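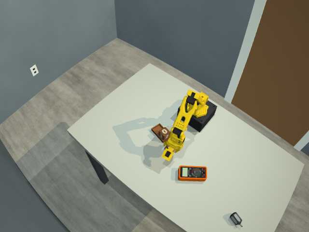
Bronze Age pot burials at Tilloris, new report out

marshwren_dig
Has everyone seen the Tilloris report? It went up in November 2018 and I've only just finished it, all the way through the appendices, and I am so happy with it! Saranya Kamath's team have published the whole eastern cemetery, 26 graves, 16 of them pot burials (body folded up inside a big storage jar, mouth of the jar facing east). The drawings are gorgeous. My favourite is grave 12, where the jar had been mended with lead clamps before it ever went in the ground. Somebody looked after that jar for years.

tellmound
Downloading now. Do they say anything about dates? The old Sastine dig had jars that looked identical and those were put a good three centuries later.

marshwren_dig
They do, chapter four. Radiocarbon on teeth from five of the graves. She's pretty firm that Tilloris is the earlier site and that the custom travelled downriver from there. The map in that chapter makes it very easy to follow, even for someone like me who gets lost between phases.

Ochre_Pete
I'm going to be the grump. Five samples out of 26 graves is thin, and three of them come from the same corner of the cemetery. Algirdas Toom made this point about Sastine ages ago: if you only date the graves with good teeth, you're dating the young and the healthy, and whichever patch had the kindest soil. I like the report, I just wouldn't redraw the map over it.

tellmound
Fair, but Toom was arguing about a site dug in a hurry ahead of a road. This one had four full seasons and they sieved everything. 1,228 beads, Pete! Most of them smaller than a lentil. You don't get that by hurrying.

Ochre_Pete
Beads don't give you a date, mate.

tellmound
They do if they match the Leinonen hoard, and she says the carnelian ones do. Page with the bead plates, bottom row. Same drilling from both ends, same odd little step in the middle where the holes meet.

Ochre_Pete
Had a look. All right, the drilling is a good match, I'll give you that. But a bead can be somebody's great-grandmother's. You've just been told about a jar that was old enough to need mending.

kiln_and_co
Potter here, not an archaeologist, so be kind. Loved the bit on the jars! The report says they were coil built and fired lying on their side, and I'd have sworn you couldn't do that at that size without the shoulder slumping. Then I saw the colour plates with the dark patch down one flank and thought, well, there you go. Has anyone tried making one?

marshwren_dig
Yes!! There was a go at it at the Clenik open day last May. They built two. One cracked in the drying and the other came out of the fire in one piece, grey down one side. I got to put my arm in it up to the shoulder and could feel every coil.

kiln_and_co
Very jealous. What did they temper the clay with?

marshwren_dig
Crushed shell, I think, but don't quote me. I'll dig out my notes from the day and post them here.

Ochre_Pete
The Sastine ones were grit tempered, going by the old catalogue. If Tilloris is really shell then that's a bigger difference than the dates, and I'd want to know why it's only a footnote.

tellmound
It's a table, not a footnote. Appendix C. Mostly shell, a few grit, and the grit ones are all on the southern edge.

Ochre_Pete
Which is where none of the dated teeth came from. Right, I'm off to read Appendix C properly.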